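Temps de lecture : 2 min

2 mai 2025. Pince portative, suite.

Doigts v3 remontés ce matin. Jeu latéral repris par une rondelle de chaque côté, vis freinées. Course complète sans point dur. Le potentiomètre donne 12 points d'écart entre ouverture et fermeture à vide, à revoir si Ghada change le pont diviseur.

Firmware Calado rechargé, acquisition à 500 Hz. À 400 Hz la courbe d'effort était déjà exploitable, je garde 500 pour comparer avec les relevés d'Annick. Offset du capteur : 3,570 V à vide, noté sur le capot.

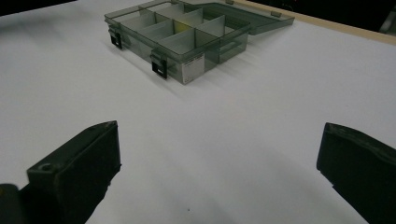

Boîte à compartiments ouverte, couvercle rabattu, doigts écartés. Pas de contact.

Le plastique fumé translucide pose question pour la segmentation : on voit les parois intérieures à travers les parois extérieures, et l'ombre des séparations se projette sur le plateau blanc. Essayer un éclairage plus diffus avant de toucher aux seuils.

À faire :
- saisie par la paroi avant, entre les deux loquets noirs
- fermeture du couvercle avec un seul doigt en appui
- refaire le zéro du capteur après chaque démontage

Clotilde propose des patins souples sur les faces internes. Pas avant d'avoir une série complète avec les doigts nus. Fichiers STL dans le dossier Dreltcombe, sous-dossier v3.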